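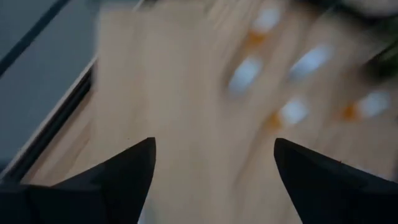 *White ovals and orange patches on light tan wood*

Mar 22, 2024

The Isaksson wagon went in for its inspection and came back with a list. I have owned it for 11 years, and in that time I've learned to read these lists the way other people read restaurant menus, starting with the prices and working left.

Most of it was small stuff. A wiper blade, a license plate bulb, a "slight weep" from the valve cover that has been weeping slightly through three presidents' worth of oil changes. Then, at the bottom, in a different pen: rear wheel bearing, left.

I knew about the bearing. I'd been hearing it since December, a low hum that starts at 40 and goes up half a note by the Tinorwood exit. My plan was to keep the radio on, and for most of the winter it was a good plan. Then Wenche Wallin rode with me to Indberg and asked, before we were out of the parking lot, whether the car was supposed to sound like a dishwasher. Wenche drives a new crossover with a heated steering wheel and has opinions.

The dealer quoted me a little over 2,000 for both sides. Both sides! The right one is fine. The man at the desk said they like to do them in pairs, and I'm sure they do.

So I ordered one bearing and hub assembly from Skirkeler, the parts place behind the tire shop, and gave up a free afternoon. The job is four bolts, and three of them came out like gentlemen. The fourth had been living in road salt for over a decade and wanted to stay. I gave it penetrating oil, then a longer bar, then some language, then more oil and 20 minutes alone to think about what it had done. It let go with a crack that I was sure was the bolt, or my wrist.

Putting the new one in was dull in comparison. Clean the rust off the knuckle, a smear of anti-seize, torque wrench, wheel back on. I did drive off with the 8 mm socket sitting on the rear bumper - it was still there when I got home, so somebody at the factory designed that ledge properly.

The hum is gone. Now I can hear the exhaust bracket.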